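Sunday, July 19, 2020

Club ladder, round 2, Tridholm courts. Shoes back out of the cupboard.

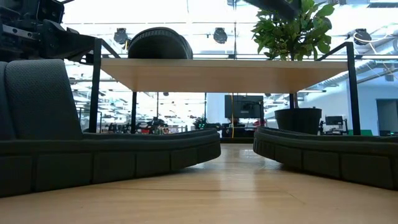 Torbjørn Haugland wrote back before breakfast that the tiebreak rule stands: first to 11, clear by two, no deciding set. I had asked for a full third set. Request declined.

Played Igor Ďurica on court 2. Lost 6-4, 3-6, 11-9 in the breaker. First serve percentage poor in the opening set, better after I moved the toss forward. Backhand return still landing short.

Ladder rating now 836. Ulla Haugland has the Grorkville fixture moved to August, date to be confirmed. Own balls, own water, no handshakes at the net. Restring at Kristiansen on the way home, two pounds looser in the crosses.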